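Subject: Re: [flimlow-home] Saving water bottles for the hall, and what to do with the caps

11 Oct 2020

On the flimlow-home list, a member wrote:

> I've got a closet full of single-use water bottles that I rinse and refill for our choir breaks, and my sister-in-law tells me I'm doing it all wrong. She says the caps should be kept apart from the bottles until the bottles are dry, and that I should be peeling the labels off first. I've always just screwed the cap back on and put them on the shelf. A few of them smell like a basement when I open them again. Is it the caps? Is it me? Also, does anyone have a use for spare caps? I have a coffee can full.
>
> Thanks from a longtime reader who hardly ever posts

Hello dear reader who hardly ever posts, and I'm so glad you did! I've been meaning to write something on this since June, when I cleared out the shelf over my own washer and found bottles in there that I'd rather not talk about (one of them was from the Figueroa picnic, and those of you who were at that picnic know how long ago it was).

Your sister-in-law is right about the caps, I'm afraid. A bottle that gets closed up with even a little damp inside will go musty, and it's usually the cap that holds on to the smell, down in the threads where you can't reach with a cloth. I keep an old soft toothbrush by the sink just for that. Warm water, a drop of dish soap, a quick go around the inside of the cap and another around the neck of the bottle, then rinse and rinse again. I stand the bottles upside down in the dish rack overnight and put the caps on a folded towel with the open side up. If the kitchen is humid I give them a second night.

On the labels I'd say suit yourself. Paper ones get slimy and I take them off. The slick plastic kind can stay on, in my opinion, and I leave them so I can tell at a glance which bottles came out of the same case. I did try a Zikon label scraper on the gluey ones and it was fine, but a little cooking oil on a rag does the same job and you already own it.

As for how long to keep one going, please don't be too thrifty. These thin bottles aren't made for years of service. I use mine for watering the seedlings or for a rinse jug in the car, and after 3 refills for drinking they go over to that side of the shelf for good. Once the plastic has gone cloudy or creased, out it goes. For the choir, I wonder if you might be happier with one of those big Trotent jugs with a spigot and a stack of cups. Ours holds enough for 10 thirsty people and it's only the one thing to wash, though it does weigh a ton when it's full and I make my husband lift it.

When I fill a bottle for the table I go up to the shoulder and stop there, and then I leave the cap well off to one side until I've wiped the neck. It's a small habit, but I spill a lot less than I used to, and a bottle with some space at the top is easier to pick up without squeezing water all over the cloth.
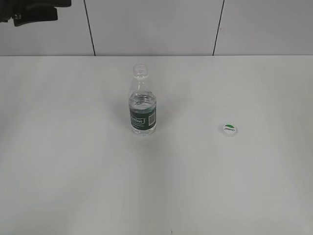

Can I put the caps through the dishwasher?

I wouldn't, because they're so light that they flip over, fill up with dirty water and end up down by the heating element. Hand washing takes two minutes.

Now, your coffee can of caps. I use mine under the feet of potted plants so the saucers don't leave a ring, and my grandkids have painted a good many of them as checkers. Our recycling place wants them screwed back on the empty bottle, but I'd call yours and ask, as they do differ from one town to the next.

Do write back and tell us how the choir gets on. And if anybody else on the list has a trick for getting that basement smell out of a bottle that's already gone, I'd love to hear it. I've tried baking soda with so-so results.

Warmly, from the house with too many bottles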